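Floretti — Atelier de préhension
Fiche de contrôle : paire de préhenseurs portatifs, poste de manipulation d'objets décoratifs
Périodicité : chaque samedi, avant la reprise des enregistrements
Contrôle effectué par : Halfdan Holst
Visa : Birthe Eyvindsson

1. Corps et fixations
1.1 Boîtier sans fissure ni arête vive : conforme.
1.2 Vis de liaison entre boîtier et poignée, couple vérifié : conforme.
1.3 Jeu latéral des doigts, préhenseur fermé : à surveiller.
Commentaire : un léger jeu est constaté à la fermeture du préhenseur droit. Il demeure admissible. Le remplacement de l'axe est demandé à M. Lozano avant la fin du mois de mars.

2. Garnitures des doigts
2.1 Adhérence des garnitures : conforme.
2.2 Propreté : non conforme, corrigé sur place.
Commentaire : des dépôts ont été retirés au chiffon non pelucheux. L'emploi de solvant reste interdit sur ces pièces.

3. Cube de marquage et caméra
3.1 Cube solidaire du préhenseur, sans rotation à la main : conforme.
3.2 Motifs lisibles, sans rayure ni reflet gênant : conforme.
3.3 Objectif dégagé et propre : conforme.
Commentaire : le cube doit rester visible depuis le préhenseur opposé pendant l'approche de l'objet. Toute étiquette décollée entraîne la mise à l'arrêt de la paire et un nouvel étalonnage.

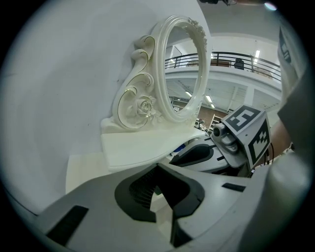 Préhenseur opposé et son cube de marquage, près du socle du miroir.

4. Objet et zone de travail
4.1 Socle stable, sans basculement sous une poussée légère : conforme.
4.2 Ornements et bord du cadre exempts d'éclats : conforme.
4.3 Passage de l'opérateur dégagé : conforme.
Commentaire : la prise s'effectue par le socle ou par l'anneau. Les volutes et la rose ne doivent pas servir de point d'appui — consigne rappelée à l'équipe par Mme Eyvindsson.

5. Enregistrement
5.1 Synchronisation des deux voies : conforme.
5.2 Espace disque suffisant : conforme.
5.3 Compteur de cycles relevé : 3360.
Commentaire : le seuil de révision, fixé à 3000 cycles, est dépassé. La paire est maintenue en service jusqu'à la révision, sous réserve du contrôle quotidien du point 1.3.

Décision : maintien en service avec réserve.
Pièce à commander : axe de doigt, référence Mumell.
Copie : Ketill Snorradóttir, magasin.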